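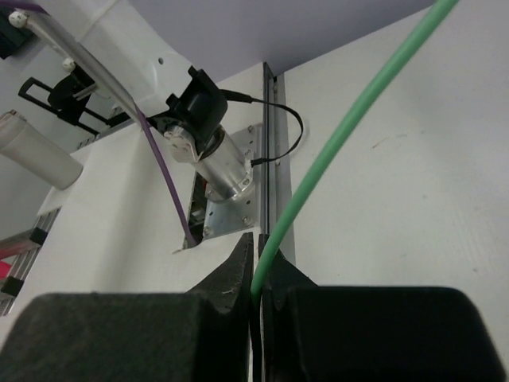 2 min read

Todwood felt finger pads, reviewed on a cable-handling rig

The Todwood pads are a pair of felt-faced black blocks that replace the stock fingers on a parallel gripper. Each one narrows to a tip at the inner edge. I bought a set in September for a teleoperation job in which the operator picks up a flexible cable inside a machine enclosure and guides it past the hardware. The pads have now been through 449 demonstrations, all driven by one operator with a Brondo handheld controller.

Fit

Two screws per finger. The holes lined up without filing. Check the closed position after mounting and zero the gripper again, as the felt adds thickness and the old closed value will leave the motor pushing against the stop. The printed sheet in the box skips this step.

Grip on cable

Smooth round jackets are hard on bare plastic fingers. The cable rolls, the operator squeezes harder, and the recorded gripper position ends up at full close on every episode. With felt, a green cable could be held near the tips at a partial close and steered through a long curve without rolling. The gripper channel in the logs became useful again, with a clear difference between touching and holding.

Retention along the length of the cable is weaker. Under a steady pull the jacket slides through the felt before it would slide through rubber. For guiding, I prefer this, as the operator can let the cable feed. For seating a plug it is a problem, and I went back to the Estex rubber pads for that part of the work.

View from the wrist camera

The pads are wide, and this is the main complaint. With a camera mounted on the wrist they fill most of the lower part of the picture, leaving a narrow gap between them to see through. Anything held near the tips is visible. Anything held deeper is hidden between the inner edges, and the operator has to judge it by the shape of the cable above.

Black on black does not help either. Dark rails and brackets behind the fingers blend with the pad outline on a small monitor. A bright cable stands out well. I would not want to run a black one with this setup. Todwood sells the pads in black only.

Wear

Felt collects lint. Light specks show up on the face, mostly toward the point, and they are easy to see on camera. I go over the pads with tape every 30 episodes. Policies trained on the first 300 demonstrations ran the same with taped and untaped pads, so the cleaning may be unnecessary, but it takes very little time.

The glue line was sound at the end of the test. The nap at the tips has flattened and grip there has dropped slightly.

Compared with the Kwok slim fingers

The Kwok set blocks much less of the view and reaches into tighter openings. It also dents soft jackets and needs a more careful operator. New operators in our shop produced fewer discarded episodes on the Todwood pads.

Verdict

Good for guiding cable by remote control, poor for insertion, and wider than they need to be. I am keeping them on the left arm. A narrower version in light gray would go on both.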